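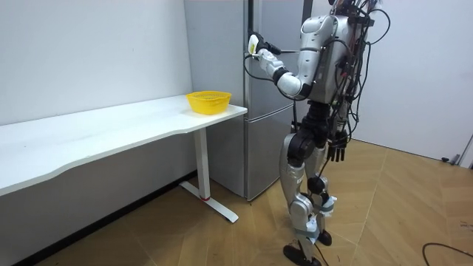
La nevera de la calle Tovar

Me mudé a la calle Tovar en diciembre, con dos maletas y un cesto amarillo de plástico que me había seguido por todos los pisos desde Fekbridge. El anuncio decía «cocina abierta, nevera grande», y lo de grande era verdad. Plateada, de dos puertas, con un tirador negro que parecía de coche caro. Le ocupaba a la habitación todo el protagonismo, pobre habitación, que bastante tenía con su parquet claro y su mesa blanca arrimada a la pared.

La primera noche la abrí y encontré una manzana. Una sola, roja, en el estante del medio, como si la hubieran dejado allí de bienvenida. Pensé en los inquilinos anteriores, pensé en la limpieza, pensé en la agencia (Skerkora Pisos, 400 euros de fianza y ni un felpudo) y descarté a la agencia enseguida. Estaba fría, dura, estupenda. Me la comí de pie, con el abrigo puesto, y me acosté tan contenta.

Por la mañana había otra.

Yo soy de las que buscan explicaciones domésticas. Me dije que habría dos desde el principio, que una estaría detrás de algo. ¿Detrás de qué, si no había nada más? Bueno, pues detrás de la luz. Me la comí también, esta vez sentada, y me fui a trabajar con la cabeza en otra parte. Me pasé la parada, claro.

Al tercer día decidí ponerle orden al asunto. Limpié los estantes con agua y bicarbonato, saqué los cajones, repasé la goma de la puerta con un cepillo de dientes viejo y coloqué mi compra como Dios manda: los yogures arriba, las verduras abajo, el queso en su cajita. Todo tenía su sitio y no quedaba ni un hueco del tamaño de una manzana - lo comprobé con una mandarina, que era lo que tenía a mano.

Dormí fatal. A las seis fui descalza por el pasillo y abrí. Los yogures se habían corrido un poco hacia la izquierda, con mucha educación, y allí estaba ella.

Entonces dejé de comérmelas y empecé a sacarlas. Puse el cesto amarillo encima de la mesa y cada mañana, antes del café, pasaba la manzana de la nevera al cesto. Era un gesto de nada y, sin embargo, le cogí gusto. Abrir, alargar el brazo, soltar. Hay quien hace yoga.

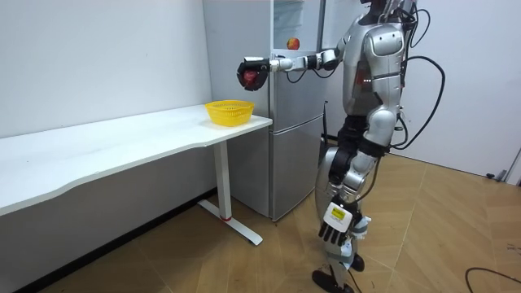 Manzana roja y cesto amarillo, junto a la nevera.

El cesto se llenó, como era de esperar, y hubo que tomar medidas. Hice compota. Hice una tarta que se hundió por el centro y otra que no. Llevé una bolsa a la oficina y otra a la vecina de abajo, que me miró con desconfianza y me devolvió la bolsa al día siguiente, doblada, con 50 céntimos dentro. Todavía no sé si era una propina o un insulto.

Al final escribí al fabricante. La nevera era una Mellulura, lo ponía en el papel de la garantía que encontré en un cajón, y en su página había una sección de consultas donde la gente preguntaba por ruidos y bombillas. Me leí la sección entera buscando a alguien como yo. Nada. Gente con hielo, gente con charcos, un señor enfadadísimo por una huevera. De fruta aparecía una única consulta, y la copié en una libreta porque me pareció que, si me fijaba bien, iba dirigida a mí. 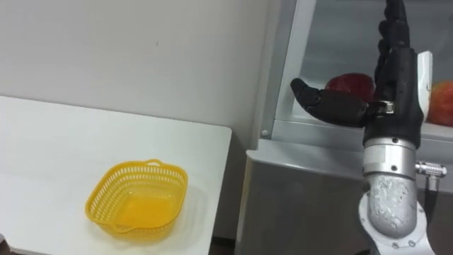

¿Hay que guardar las manzanas separadas de las verduras?

Conviene ponerlas en un cajón aparte, porque desprenden un gas que acelera la maduración de otras frutas y de algunas verduras.

La leí tres veces. Luego fui a la cocina, vacié el cajón de la derecha, puse en el fondo un paño limpio de cuadros y lo dejé entreabierto. Me sentí ridícula, pero también me sentí así firmando el contrato y mira, tan a gusto.

A la mañana siguiente el estante del medio estaba vacío. Los yogures habían vuelto a su sitio, en fila. Me agaché, abrí el cajón del todo y allí, sobre el paño, la encontré. Roja, fría, un poco ladeada hacia la pared, como quien por fin duerme en su cama.

La dejé donde estaba y cerré despacio. Después me hice el café y, por si acaso, fui a la tienda a comprar una pera.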